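Conjunto de baño Medivham: mueble con lavabo y armario con espejo

Inicio › Baño › Muebles de lavabo › Medivham

Marca: Kanaan
Acabado: blanco
Plazo de entrega: 7 días laborables
Garantía: 5 años

El conjunto Medivham está pensado para baños pequeños y aseos de uso diario. Se compone de un mueble de suelo con dos puertas, un lavabo rectangular encajado en la encimera y un armario de pared con espejo. Las piezas se venden juntas o por separado, y el armario se puede montar sobre otros muebles de la misma serie.

El lavabo es de cerámica blanca y tiene el desagüe en el centro. La encimera deja sitio a ambos lados de la cubeta para el jabón, una toalla de manos o los frascos de uso corriente. El grifo monomando se coloca en la parte trasera y no viene incluido en el precio base; se puede añadir al pedido en acabado cromado.

Las puertas del mueble se abren desde el centro, con un tirador negro pequeño en cada hoja. Dentro hay un solo hueco con una balda regulable en 3 alturas. La trasera viene abierta para dejar paso al sifón y a las tomas de agua, de modo que no hace falta cortar el panel en la mayoría de las instalaciones. 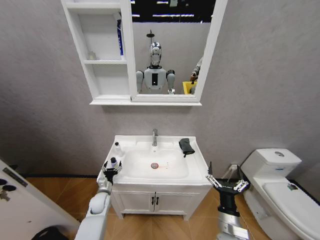
Conjunto Medivham en blanco con grifo monomando cromado. Inodoro y accesorios no incluidos.

El armario de pared combina una zona de estantes abiertos a la izquierda y un espejo con marco blanco a la derecha. Los estantes están divididos en compartimentos y admiten cajas altas en la parte superior. El armario se entrega montado, con los colgadores colocados y una plantilla de papel para marcar los taladros.

Contenido del paquete
Mueble de suelo con dos puertas y tiradores
Lavabo de cerámica con válvula de desagüe
Armario de pared con espejo y estantes
Balda interior y soportes
Bolsa de tornillería con 13 piezas
Instrucciones de montaje

Instalación
El mueble se apoya en el suelo y se fija a la pared con dos escuadras. Conviene nivelarlo antes de sellar la junta entre la encimera y la pared. Los tacos incluidos sirven para ladrillo macizo y hormigón; para tabiques de yeso laminado hay que comprar anclajes específicos. El montaje a domicilio lo realiza Plarkier y se contrata en el último paso de la compra.

Limpieza y mantenimiento
Limpie la cerámica con un paño suave y un detergente neutro. Las manchas de óxido o de color se tratan con un limpiador crema, sin estropajo metálico. En el espejo, aplique el producto sobre el paño y evite que el líquido llegue al borde. Seque el agua que quede sobre la encimera y en los cantos de las puertas.

Opinión de una clienta
Rawan Awwad: «Lo compramos para el baño de invitados. El armario cabe justo entre la pared y la ventana. Al mueble le eché en falta un cajón, pero con la balda nos arreglamos. Llegó bien embalado.»

Recambios
Tiradores, bisagras, baldas y válvula se piden a través de Evov, indicando la referencia que figura en la etiqueta interior de la puerta izquierda. Para consultas sobre medidas o pedidos de varias unidades, la persona de contacto es Mireille Yammine, del departamento de baño.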